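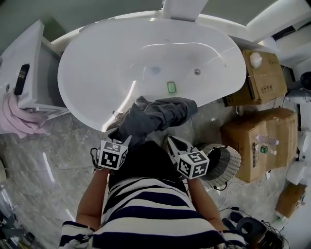
Charito Dumlao has cleaned the bathrooms at the Gerine guesthouse since January. Before that, offices. She prefers tubs.

"An office sink you do in a minute. A freestanding tub, people look at it. They walk all the way round it."

We talk in the hallway, she has 4 rooms left. First question, what does she use? Warm water, dish soap, a cloth. Nothing gritty, ever. "You scratch the shine once and it's dull forever."

Dark cloths for the tub, she says – lint shows up on white so you see what you missed. Pink towels are for guests and she gets cross when they end up as rags.

The rim comes first, then the inside walls, then the floor of the tub, and the drain last. The outside gets skipped by almost everbody. "Soap runs down there. Go look at yours."

How long per tub? About 3 minutes, longer if there was bath oil. Oil she hates. Faraji Laizer, who runs the front desk, wanted to put little bottles of it in every room. "I told him, you come and wipe it then." No bottles so far.

Any advice for people at home? Rinse right after, while its still warm. Hang the cloth up to dry, don't leave it in the tub. Then she had to go, room 62 was waiting.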